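Utensil Storage in Small Home Kitchens
Student project report, Household Design module
Colm Mac Giolla
May 24, 2025

1. Background

The module asked each of us to choose one everyday storage problem and study it in a real home. I chose the utensil holder. Most homes have one, and in the kitchens I know it is also the part that gets the least thought. Things go in as they are washed and come out when they are needed, and after a while the holder contains items that are hardly used.

The question I set was simple: does it help to sort chopsticks, spoons and spatulas by section in one divided holder, or do people go back to putting them wherever there is a gap?

2. Method

I started in February with a short paper survey. I handed out 80 forms through my building and the language school on the ground floor, and got 60 back. The form asked where utensils are kept, who puts them away, and what is hardest to find during cooking.

After the survey I spent time in one household, which I call the Makov home because that is the name of the street. The family keeps everyday utensils in a single holder outside the kitchen door, on the table where they eat. Spoons and chopsticks are needed there at meals and spatulas are needed at the stove, so the same holder serves two places.

The sorting was done with the family's own things. I did not buy a new holder, although I looked at two (the Wumik and the Tremblay) and measured both in the store. Neither had slots wide enough for a spatula and a bundle of chopsticks together.

3. Sorting the holder

The steps were the same each time. Everything was taken out and laid on the table. Chopsticks were matched into pairs by color and length. Spoons were put in one section with the bowls up, and long cooking tools went at the back.

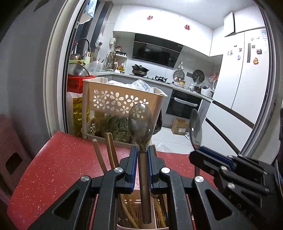
A spoon at the pink holder, and a single chopstick with a light blue end.

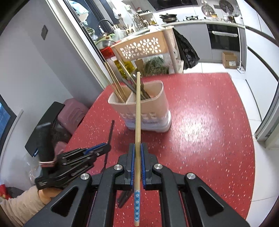
Matching chopsticks took the longest. Plain wooden ones look alike until they are side by side, and a small difference in length is enough to make a pair annoying to eat with. Patterned ones were much faster. The family agreed to keep odd chopsticks in a separate bag for cooking, where it does not matter if they match.

Spoons caused a different problem. A long handle makes the spoon stand high, and it tips toward whichever side has fewer things in it. Putting the heavier tools in the back section helped, but only while that section stayed full. When the spatulas were in use at the stove, the spoons leaned again.

4. Results

Of the returned forms, 40 said that utensils are kept upright in an open holder. The rest named a drawer, a hanging rail or a mix. The most common complaint was reaching past cooking tools to get at chopsticks or small spoons. Several people also mentioned water collecting at the bottom, which I had not asked about.

In the Makov home, the sections held up better than I expected for chopsticks and worse for everything else. The chopstick section was still in order at each visit. The spoon section had picked up a vegetable peeler and a pair of scissors by the second visit, and the grandmother told me she liked the scissors there and would not move them.

5. Limits of the project

One household is very little to go on. The family also knew when I was coming, and they may have tidied before I arrived. I planned to include a second home, but the times did not work out.

The survey form had a weak question about cleaning. It asked how often the holder is washed but gave no choice for "only when it looks dirty," and that is what people wrote in the margin. I left those answers out of the count.

6. What I would do next

I would test a holder with a removable bottom tray, and I would ask people to sort their utensils without any instructions first. A classmate suggested the Flomix rail for the cooking tools, so that the holder on the table only has to take spoons and chopsticks. The family is willing to try it if the rail can go up without drilling.

The survey form and the measurements of the two store holders are in the appendix.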